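Gunnel Solheim wants the floor to be heard

At ten in the morning the rehearsal room at Flesholm is cold enough for coats, and Gunnel Solheim has asked her dancers to take off their shoes. For the first half hour of Plinus, her new work for five performers, there is no music. The sound comes from heels, knees and the flat of the hand, picked up by contact microphones under the boards.

Solheim trained as a percussionist before she moved to dance, and she still writes her phrases out in bars. The opening section runs in 13, which the cast spent most of July learning to count. "You stop counting after a while and then you get lost," says Kaan Kaplan, who has the longest solo. "So you go back to counting."

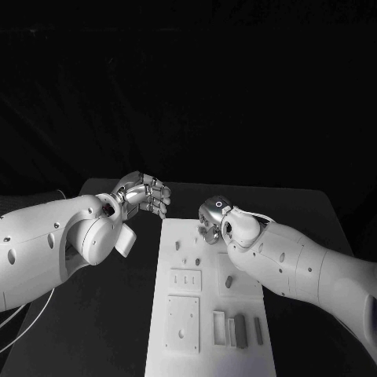
White board on a dark table, black curtain behind.

The piece began as a duet for Kaplan and Clementina Abreu, shown once as a 12-minute sketch at the Wosten festival. Solheim was unhappy with the ending and cut it. What was left became the middle of the new work, with Abreu lying on her side while Kaplan crosses the stage behind her, very slowly, four times. It is the plainest part of the evening and the hardest to watch without shifting in your seat.

Composer Sølve Lunde joins the performance from the second half. His score uses low organ tones and a recording of a ferry ramp, played back at half speed. At the run-through I saw, the organ came in too loud and covered the footwork entirely. Lunde turned it down and they went again from the top of the section.

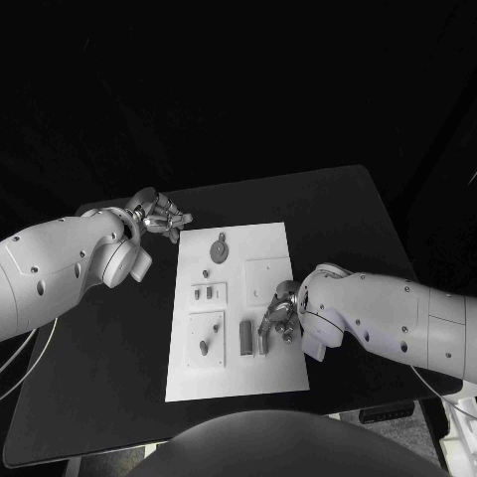
Solheim does not like to talk about what her work means. Asked about the title, she said it was a word her grandfather used for a job left unfinished, and that she had never found it in a dictionary. Abreu has her own view. She thinks the piece is about siblings, and dances it that way.

Njål Boström's lighting is still being plotted. He is working with 29 lamps, most of them at ankle height, so that the dancers' faces come and go as they rise and drop. Two had been moved by the time I left.

Plinus opens on Thursday at the Blomqvist, with the audience seated on three sides. It runs a little over an hour with no intermission, and latecomers will have to stand.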